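After the Closure: A Benefits Adviser on What Laid-Off Workers Get Wrong 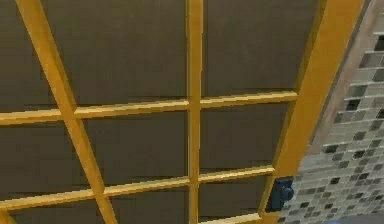 When the Holub plant in Bradholm stopped production in January, 500 people lost their jobs on the same afternoon. Most of them had never filed for unemployment before. Aino Tikkanen had a desk in the union hall by the end of that week, and she has been helping people with claims, appeals and retraining forms ever since.

Tikkanen works for the Skelton Employment Center, which covers Bradholm and the smaller towns along the river. She spent 22 years on the other side of the counter, first taking claims by phone for the state and later reviewing decisions that had been appealed. She says the change of employer has not altered her view of the system very much.

"The rules are mostly fine," she said. "They are written down and you can look them up. People lose money over the small stuff, the dates and the boxes."

The most common problem, she said, is waiting. Many of the Holub workers received a final check that included unused vacation, and they assumed they should not file until that money ran out. In most cases they should have filed in the first week of unemployment.

"The vacation pay might affect one or two weeks, or it might affect nothing," Tikkanen said. "That's for the claims office to decide. But the claim starts the week you open it. If you sit at home for a month being polite about it, you usually don't get that month back. You can ask for backdating. You need a good reason, and 'I thought I should wait' is a hard one."

She estimates that she filed backdating requests for 60 people in the spring. A little over half were approved.

The second problem was the weekly certification. A claimant has to answer the same set of questions every week, including whether they worked, whether they turned down work and whether they were able and available to take a job. Miss a week and the payment stops. Answer one question wrong and the claim goes to a reviewer, where it can sit.

"I had a man who said he wasn't available on a Thursday because he took his mother to the eye doctor," she said. "It took two hours. He was trying to be truthful, and he was right to report it, but he had checked the box and left the explanation blank. So it went in the pile. He was five weeks without a payment over that."

Her advice is to write a short note whenever the form allows one, and to keep a copy of it.

One of the people who came to her desk was Silviu Voicu, who had worked on the finishing line at Holub for most of his adult life. Voicu joined the interview for the second half, after his shift. He now works at Vesteck, a smaller company that makes fittings, at a lower hourly rate than he had before.

Voicu filed on time. His trouble was with part-time work. In March he picked up two days a week at a warehouse, and he reported his pay in the week he was paid.

"That's how you do your taxes, so I thought that's how you do this," he said.

The state wants gross earnings reported for the week in which the work was done. The mismatch was found in a routine check against employer records, and in June Voicu got a letter saying he had been overpaid $3,414 and had to return it.

"I read it standing in the driveway," he said. "Then I went in and read it again with my wife. We didn't have that money. I thought they were calling me a thief."

Tikkanen went through his pay stubs with him week by week. When the earnings were moved to the correct weeks, most of the overpayment went away, and what was left was treated as an honest mistake with no penalty. Voicu is paying the balance in monthly installments.

"He had every stub," Tikkanen said. "He had them in a shoebox, in order. That's why it went the way it did. I can't do much for a person who threw them out."

She was asked whether the letters could be written better. She said they could, and that she had said so when she worked for the state. The overpayment notice puts the amount owed on the first page and the right to appeal on the third. The appeal period is short, and people who are frightened by the first page sometimes put the letter in a drawer.

"Turn to the last page first," she said. "Find the deadline. Write it on the calendar. Then you can go back and be upset."

Voicu said he did not know there was a third page until she turned to it.

Retraining has been a slower business. The closure qualified workers for help with tuition, and there was a lot of interest in the first month. Fewer people enrolled than Tikkanen expected. The community college runs its welding and maintenance courses mainly in the daytime, in Skelton, and the bus from Bradholm does not arrive before the first class. Some people also believed that going to school would end their benefits.

"It can, if you don't get the training approved first," she said. "If it's approved, you don't have to look for work while you're in class. So you get the approval, on paper, and then you sign up. I had people do it in the other order and we had to straighten it out."

Voicu looked at the maintenance course and decided against it. He has two children in school and did not want to go without a full paycheck for that long. He said he might take it later if the college adds an evening section.

"Vesteck is all right," he said. "It's less money. The people are good. I'm home by four."

Claims in the Bradholm area have come down since the summer, according to Tikkanen, though she is careful about what that means. Some workers found jobs. Others used up their weeks and dropped out of the count. She still sees a few former Holub employees each week, mostly about appeals, and lately about tax forms. Unemployment benefits count as income on a federal return, and many people did not choose to have tax withheld.

"That's going to be the next round," she said. "They'll get the form in January and they'll come in with it. I'd like them to come in now. You can still change the withholding on the weeks you have left."

Her desk in the union hall is open Tuesday and Thursday mornings. Appointments are not required, but she asks people to bring their letters, including the envelopes, which show the mailing date.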